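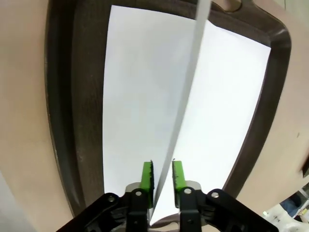

Green pads, paper in the tray, wrist camera view.

March 2018

Gripper comparison, second round. I wanted to get the pads settled before touching anything else, because in January I changed the pads and the controller gains in the same afternoon and learned nothing from it.

The candidates are the Herkow linkage fingers with the green pads and the Brurnell parallel jaw. Same arm, same Tirken controller, same wrist camera for both. The task is paper and trays. Paper is harder than it sounds. A sheet flat on the bottom of a tray gives the fingers almost nothing to get under, and the rim limits the angle you can come in from.

I planned 40 picks for each gripper. The Herkow got through all of them. It missed 6, and every miss was a sheet lying flat against the tray. Thin stiff edges gave it no trouble. The dark strip on the pads is what does the work, I think. Last time I ran bare green pads and the sheets slid out as soon as the arm moved sideways.

The Brurnell closes harder and straighter but it left a crease in most of the sheets. I stopped it early. I may turn the force down and give it another try, though the lowest setting on the Tirken is still fairly high.

Camera notes. The wide lens bends the tray rim badly. I can live with that for now, but the edge finder can't – it kept placing the near rim too far out. Need to redo the calibration with the Golestani board and not the old printed one, which has gone wavy. Glare on the tray base is the other problem. It comes and goes with the angle of the wrist.

After that I moved on to sheets held above the table, with both arms in play.

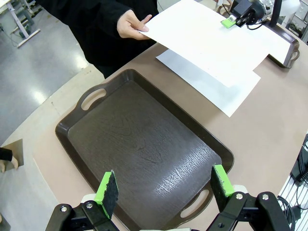
Still to do

Recalibrate the wrist camera. Try a matte mat in the tray for the glare.

Order two spare sets of pads. The specks on the right one are bothering me and I don't know if it is dust or the surface starting to go.

Tie up the cables better on the far arm.

Run the Brurnell again at low force, same paper, same trays. If it still creases I will put it back in its box and stay with the Herkow through the spring.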